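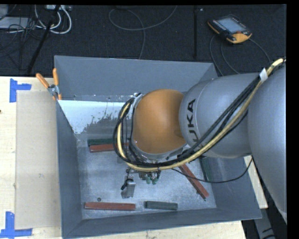
Tamara Ene
Port Operations Lead, Clinthorpe Terminal

Hi Ionuț, quick catch-up on the shore power money before the September meeting. We've got berths 2 and 3 wired and signed off, and I'm so pleased with how the crew handled it (in the rain, mostly!). Berth 5 is the slow one – the trench hit an old drain that wasn't on any of our drawings, so Jadevov had to reroute the cable behind the bunker shed.

Ferries and feeders have made 59 hookups so far. The Rera boats plug in every call now and their engineers have gotten really quick at it. Tănase is still running generators alongside, and their superintendent tells me the connection boxes won't go on until the next drydock. I'd love to get a date out of them, so if you have any pull there, please use it.

On spending, we're inside the budget except for the drain work. I've moved some of the signage money over to cover it and I'll need your okay on that – the form is in your inbox. Still to do at berth 5: pull the cable, set the transformer, get the inspector back out. I'll send the meter readings once the utility fixes our login.

Tamara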